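パンはなぜふくらむのか 小麦粉のパンと米粉のパン

子どものための台所の科学 第4回
文 Thiện Mạch

パンを切ると、切り口に小さな穴がたくさん見えます。この穴は気泡(きほう)といい、生地(きじ)の中にガスがたまってできたものです。今回は、ガスがどこから来るのか、なぜ生地の外へにげないのか、小麦粉を使わないパンではどうするのかを説明します。

1 ガスを作るもの

パンの生地には、イースト(酵母)を入れます。イーストはとても小さな生き物で、1つ1つは目に見えません。糖(とう)を取りこみ、二酸化炭素とアルコールを出します。このはたらきを発酵(はっこう)といいます。

二酸化炭素は気体です。生地の中で出た二酸化炭素は、こねたときに入った小さな空気のつぶに集まり、つぶを大きくします。つぶが大きくなると、生地全体の体積もふえます。アルコールの多くは、焼くときに蒸発(じょうはつ)します。

イーストのはたらきは温度で変わります。冷蔵庫の中ではゆっくりになり、30度前後では活発になります。60度くらいになると、イーストは死にます。そのため、生地をこねるときに熱い湯を使ってはいけません。

糖は、砂糖として加えることもありますが、粉の中にもあります。粉の主な成分はでんぷんで、でんぷんは糖がたくさんつながったものです。粉にふくまれる酵素(こうそ)が、でんぷんの一部を切って短い糖にします。砂糖を入れないパンもふくらむのは、このためです。

2 ガスを閉じこめるもの

ガスができても、すぐに外へにげてしまえば生地はふくらみません。小麦粉の生地では、グルテンがガスを閉じこめます。

小麦粉には、グルテニンとグリアジンというたんぱく質がふくまれています。粉に水を加えてこねると、この2つが結びついて、網(あみ)のようなつくりになります。これがグルテンです。グルテニンは主に弾力(だんりょく)を、グリアジンは主にのびやすさを受け持ちます。

グルテンは、のびてうすい膜(まく)になります。ガスがふえると膜がのび、気泡が大きくなります。よくこねた生地を両手でそっと広げると、指のかげがすけて見えるくらいうすくなることがあります。

小麦粉には、強力粉、中力粉、薄力粉(はくりきこ)があります。たんぱく質がいちばん多いのは強力粉で、パンにはふつうこれを使います。ケーキやクッキーには、たんぱく質の少ない薄力粉がよく使われます。

3 米粉にはグルテンがない

米にもたんぱく質はあります。しかし、米のたんぱく質は水を加えてこねてもグルテンになりません。とうもろこし、そば、ひえ、あわも同じです。大麦とライ麦には、小麦のグルテンに似たたんぱく質がふくまれています。

世の中には、小麦を食べられない人がいます。理由は1つではありません。小麦アレルギーの人は、小麦のたんぱく質に体の免疫(めんえき)が反応します。セリアック病の人は、グルテンを食べると小腸が傷つきます。どちらも、少しだけなら平気だと決めつけてはいけません。食べてよいものは、本人と家族、医師が決めます。

なお、店で売られている「米粉パン」の中には、小麦のグルテンを加えたものがあります。名前だけではわからないので、原材料の表示を読みます。そば粉を使った食品にも、小麦粉が混ざっていることがあります。

4 グルテンのかわりをするもの

米粉に水とイーストだけを混ぜて発酵させると、泡はできますが、大きくなる前にこわれたり、上にうかんでにげたりします。そこで、水の動きをにぶくする材料を加えます。

よく使われるのが、サイリウムです。オオバコのなかまの植物の種の皮を粉にしたもので、中に食物せんいが多くふくまれています。このせんいは水をたくさんかかえこみ、ゼリーのようになります。ねばりのある生地の中では、気泡は動きにくくなります。

ほかに、キサンタンガムという粉もあります。微生物(びせいぶつ)が糖から作る物質で、ごく少ない量でとろみがつきます。入れすぎると、焼き上がりがねっとりして口の中にはりつきます。

卵を加える方法もあります。卵白のたんぱく質は、泡立てると空気を包む膜になり、熱で固まります。ただし、卵アレルギーの人には使えません。

米粉の種類によっても結果は変わります。つぶの細かさや、でんぷんの傷つき方がちがうと、吸う水の量がちがうからです。水を多く吸う米粉では生地がかたくなり、あまり吸わない米粉では生地がゆるくなります。レシピに「製菓用」「パン用」と書いてあるときは、それに合わせます。

5 オーブンの中で起こること

生地をオーブンに入れると、温度は外側から上がっていきます。はじめのうち、イーストはまだ生きていて、ガスを出しつづけます。気泡の中の気体も、温められて体積がふえます。水の一部は水蒸気になり、気泡に入ります。この3つが重なって、生地は短い時間で大きくなります。

温度がさらに上がると、でんぷんが水を吸ってふくらみ、のりのようになります。これを糊化(こか)といいます。小麦の生地では、同じころにグルテンも固まります。米粉の生地では、形をささえる仕事の多くを糊化したでんぷんが受け持ちます。

表面では水が早くなくなり、温度が100度より高くなります。すると、糖とたんぱく質の成分が反応して、茶色い色とこうばしいにおいができます。メイラード反応という名前がついています。パンの中身が白いままなのは、水が残っていて100度をほとんどこえないためです。

6 くらべてみよう

発酵のようすは、コップで調べられます。湯を使うので、おとなといっしょに行ってください。小麦を食べられない人が家にいる場合は、小麦粉のコップを省き、米粉の2つだけでくらべます。

用意するもの
同じ形のとうめいなコップ 3個
小麦粉(強力粉) 50グラム
米粉 100グラム
サイリウムの粉 2グラム
ドライイースト 小さじ1と半分
砂糖 小さじ1と半分
35度くらいのぬるま湯
油性ペン、温度計、はかり、スプーン3本

手順
(1)コップにA、B、Cと書く。
(2)Aに小麦粉50グラム、Bに米粉50グラム、Cに米粉50グラムとサイリウムを入れる。
(3)それぞれに、イーストと砂糖を小さじ半分ずつ入れ、かわいたまま混ぜる。
(4)Aに40ミリリットル、Bに45ミリリットル、Cに60ミリリットルのぬるま湯を入れ、スプーンを1本ずつ使って1分間混ぜる。
(5)表面を平らにし、高さに線を引く。ラップをふんわりかける。
(6)15分ごとに高さに線を引き、1時間つづける。

記録には、時刻、高さ、表面のようす(泡の大きさ、ひびがあるか)を書きます。Bは途中で高さがへることがあります。気泡がこわれてガスがにげると、そうなります。高さがへったときも、その数字をそのまま書いてください。

水の量がコップごとにちがうことにも注意しましょう。同じ量にすると、Cはかたくなり、混ぜにくくなります。反対に、「水の量がちがうから結果もちがうのではないか」という疑問も残ります。これを確かめるには、米粉だけのコップをもう1つ用意し、水を60ミリリットルにします。

実験に使った生地は食べません。

7 台所で気をつけること

小麦粉はつぶが細かく、空気中にまいやすい粉です。小麦を食べられない人のためのパンを作るときは、同じ時間に小麦粉を使わないようにします。木のまな板やめん棒には粉が残りやすいので、別の道具を使います。ふきんとスポンジも分けます。トースターの中に落ちたパンくずも、混ざる原因になります。

米粉のパンは、冷めるとかたくなりやすい性質があります。糊化したでんぷんが、時間がたつと水を手ばなし、かたいつくりにもどっていくからです。これを老化(ろうか)といい、冷蔵庫の温度でとくに進みます。残ったパンは1枚ずつ包んで冷凍し、食べるときに焼き直します。

ことばのまとめ
発酵:イーストなどの微生物が糖を分解し、別の物質を作ること。
グルテン:小麦のたんぱく質が水と結びついてできる、網のようなつくり。
糊化:でんぷんが水と熱でふくらみ、やわらかくなること。
老化:糊化したでんぷんが、時間とともにかたくなること。

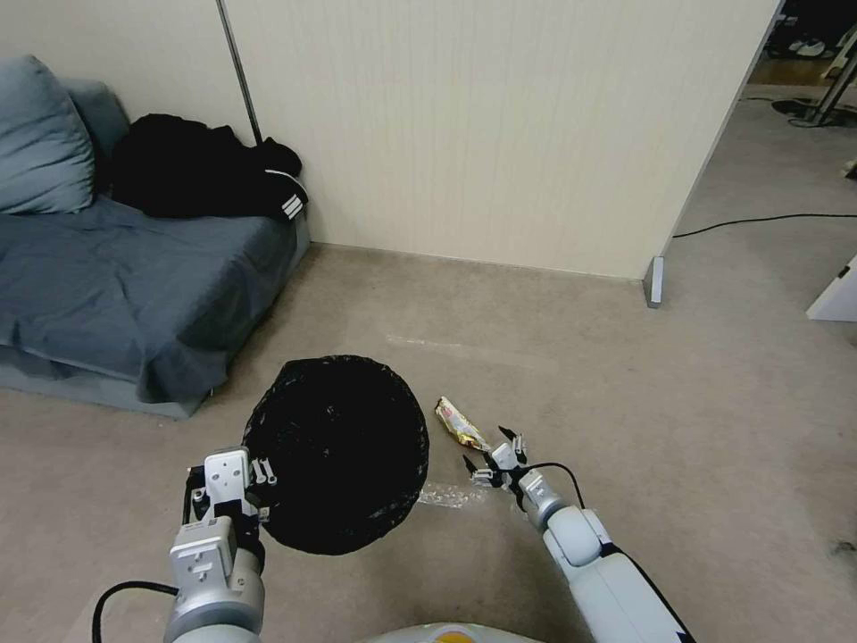 Wian Ntuli
6の実験を娘と行いました。Bは45分の線がいちばん高く、1時間では4ミリ下がっていました。Cは1時間後もまだ上がっていたので、1時間半まで延ばして記録しました。水を60ミリリットルにした米粉だけのコップも試しましたが、粉が底にしずんで上に水の層ができ、高さをどこで測ればよいか迷いました。この場合は粉の層と水面のどちらに線を引くのか、手順に書いてあると助かります。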